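Home | Forums | New Posts | Search | Log in

Paper, Card & Packaging > Storage and Reuse

Reading time: 4 min

Thread: Reusing gift boxes for long-term storage - yes or no?

berenice_t
2019-03-17

I have a closet shelf full of gift boxes that I keep because they seem too good to throw out. Tea boxes, cookie boxes, one that held a bottle, the usual. My plan was to use them for old letters and holiday cards. My sister says the board in most of them is cheap and will yellow the paper over time. Does it matter for things I only want to keep for my own use? I'm not running a museum.

I also don't know what to do about the labels. Some peel off in one piece and some take the top layer of the board with them.

Upendo Okoth

Your sister is right about the board. Most gift boxes are gray or brown board with a printed sheet glued on the outside. The core is usually acidic. Letters stored right against it can get brown edges in a few years, faster if the closet gets warm.

That said, you can line them. Buy acid-free tissue, cut it larger than the bottom, and run it up the sides. Replace it every so often. I do this for recipe cards and have had no problems.

For the labels, use a hair dryer on low and pull slowly, flat against the box. Don't use oil. It soaks in and leaves a stain that never goes away.

kl_kao

I disagree on the lining. Tissue slows things down but the gases from the board still get in, and a lid makes it worse. If the letters matter, spend the money on proper boxes and keep the gift boxes for things that don't care, like string or spare bulbs.

The hair dryer doesn't work on every glue either. I tried it on a red one and it tore anyway.
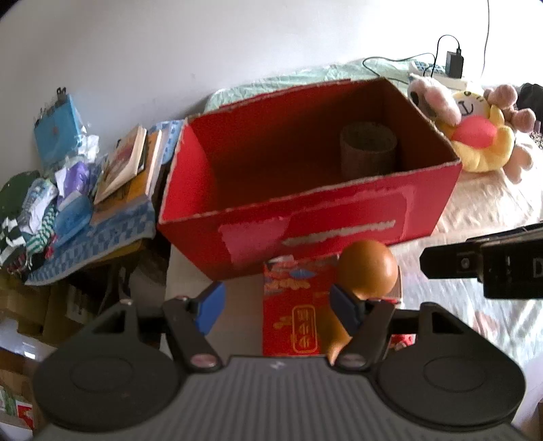
Red box with the torn strip on the front.

On a coated surface you will nearly always lose some color where the label was. I now leave the labels on and put my own over the top.

Upendo Okoth

A proper box is better, no argument. But she asked about holiday cards. Cards are mostly heavy coated stock and they hold up fine. I have some from my grandmother that sat in a shoe box the whole time, and the only damage is from a rubber band.

Which reminds me: no rubber bands, no paper clips. Cotton tape if you need to tie a bundle.

Kwan-ho Lui

I used to work in the finishing room at Karstead, so a few words on how these are made. The colored sheet is wrapped over the board and glued at the corners. If you cut a box down, you expose the core along the cut and that edge will shed fibers from then on. Seal it with a strip of gummed paper tape. Plain white glue brushed on thin also works, 2 coats, letting the first dry.

Also check the corners before you stack. A box with one split corner will lean, and everything above it leans too. Mine go no more than 7 high and I would go lower with cookie boxes.

On the lining question I'm closer to Chak-lun. Tissue is fine for a year or 2. After that people forget to change it.

berenice_t

Thanks, all. I hadn't thought about the cut edges. I trimmed a few of them last December to fit the shelf and there is a fine dust under them now, so that explains it.

Has anyone used the Plenen storage boxes? They come in packs and the price seems OK.

Hinata M.

I have the Plenen ones. The lids are a little loose but the board is good. Jasik makes a heavier box with metal corners that I like better for anything with weight. For letters you don't need it.

I'd still keep a few gift boxes. Small ornaments and odd-shaped things do well in them if the sides are tall enough, and you can see what you have when the lid is off.

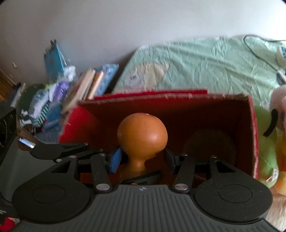

RE: Boxes for odd-shaped things

kl_kao

Agree with that use. For anything that stands up, crumple the tissue and pack it low, so the weight is held near the bottom. Don't use newspaper. The ink comes off on light colors.

Kwan-ho Lui

Newspaper is fine if there's a layer of plain paper between. I moved house with 100 or so ornaments packed that way and didn't get ink on any of them.

kl_kao

For a move, sure. I wouldn't leave it for years.

berenice_t

OK, I'm ordering one pack of the Plenen for the letters. Cards go in the gift boxes with tissue. I'll tape the cut edges this week and leave the labels alone.

Tagged: cardboard, gift boxes, labels, paper storage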